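Care of Table Linens and Household Cloths
Semgate Household Guidance Series, Sheet 2
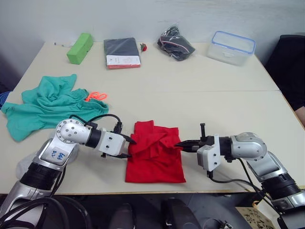 A folded red cloth on a white table.

Purpose of this sheet
This sheet sets out the recommended care of tablecloths, napkins, dish towels and general-purpose cloths in cotton, linen and common blends. It applies to items used daily in the home as well as to those kept for guests. Silk, wool and embroidered pieces of any age should be taken to a professional cleaner.

Sorting
Dark and bright colors should be washed apart from whites for at least the first three washes. Red, navy and black are the colors most likely to bleed. To test a new cloth, dampen a corner on the wrong side, press it firmly between two layers of white paper towel and leave it for ten minutes. If any color transfers, the cloth is to be washed alone in cold water.

Cloths used on raw meat, floors or pets are kept in a separate bin and are never washed with items that touch plates or hands.

Stain treatment before washing
Grease: Cover with cornstarch, leave for twenty minutes and brush off. Work in a small amount of dish soap and rinse from the back of the fabric.
Red wine and berries: Blot, then rinse with cold water. Hot water sets these stains and should not be used until the mark is gone.
Candle wax: Place the cloth in the freezer for one hour. Lift the hardened wax with a dull knife, then press the remainder between sheets of plain brown paper with a warm iron. Change the paper as it takes up the wax.
Coffee and tea: Rinse promptly, then soak in cool water with a spoonful of white vinegar.
Tomato sauce: Scrape, rinse from the back and treat with liquid detergent. Drying in sunlight will often fade what remains, although colored cloths should not be left out longer than necessary.

Chlorine bleach is not recommended on colored cloths in any quantity.

Washing and drying
Most cotton and linen items may be washed warm. The drum should be no more than two-thirds full; tablecloths in particular need room to move, and a crowded load comes out with hard creases that are difficult to iron away. Fabric softener should be left out of any load containing dish towels, as it reduces their ability to take up water.

Remove items while slightly damp and shake each one out by the hem. Line drying is preferred. Where a dryer is used, select low heat.

Ironing
Linen is ironed damp, cotton nearly dry. Dark cloths are ironed on the wrong side to prevent shine. Work from the center toward the edges on square and rectangular pieces, and in short strokes around the rim on round ones.

Folding and storage
Fold on a clean, dry, flat surface large enough to hold at least half of the opened cloth. Match the corners, smooth the layers outward with the palm and fold again to suit the shelf. Cloths kept for long periods should be refolded along different lines twice a year - June and the end of November are convenient times - so that the fibers do not weaken at the crease.

Shelves of bare wood should be lined with acid-free paper. Plastic bags are unsuitable for storage longer than a few weeks. Heavy tablecloths may instead be rolled on a cardboard tube covered with clean muslin.

Replacement
Dish towels that hold an odor after washing should be retired to the cleaning bin. Thin tablecloths may be cut down for napkins, provided the sound part of the fabric is used and a half-inch hem is allowed on every side.

Prepared by Rogelio Manalastas. Reviewed by Rogelio Policarpio, Nov 25, 2019.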